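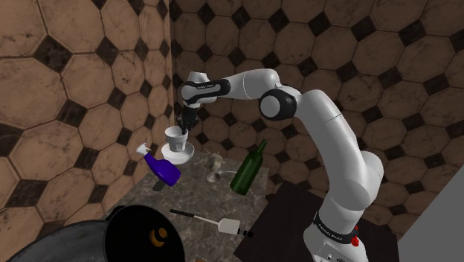

White cup, white saucer, marble top.

Thread on heat embossing over watercolour, as I've had the same question three times since Sunday. Notes are for 300 gsm cold press. Hot press behaves differently and I'll leave it out.

1/ Stamp first, paint second. Pigment ink, clear powder, heat from underneath until the grain disappears. Painting first leaves damp patches in the sheet and the powder clings to all of them.

2/ Anti-static bag before every impression, including the second one on the same panel. Stray specks in the background are nearly always a skipped bag.

3/ Powder grade matters more than brand. I use Gestholm fine for sentiments and Malik regular for outline florals. Fine powder on a solid image goes thin and orange-peels.

4/ Let the heat tool run for 12 seconds away from the card before bringing it in. A cold start blows powder off the line.

5/ Overheated powder looks flat and slightly oily, and the colour of the card shows through. It can't be fixed by reheating. Re-stamp on a fresh panel.

6/ Washes: two layers, the second only when the paper is no longer cool to the back of the hand. I've been using the Cemari grey-green with a little Usus ochre dropped in at the stem end.

7/ Elvira Condori asked about masking fluid over embossed lines. It comes off cleanly from clear powder. From white powder it lifted flecks on two of my 6 test strips, so I'd use frisket film there.

8/ Warping. Tape all four edges to a board, paint, dry flat, then trim 3 mm inside the tape line. Pressing under books afterwards works on plain washes but leaves a sheen on the raised areas.

9/ Adhesive: wet glue in a thin grid, or foam tape if the panel still has a curve. Tape runner lets go at the corners by the next morning.

10/ Correction to the February thread – I wrote that dye ink would hold fine powder if you were quick. Waldemar Sadowski tried it on the same paper and got broken lines every time. So did I on retest. Use pigment.

11/ Strips with the white powder next, once I've cut more card.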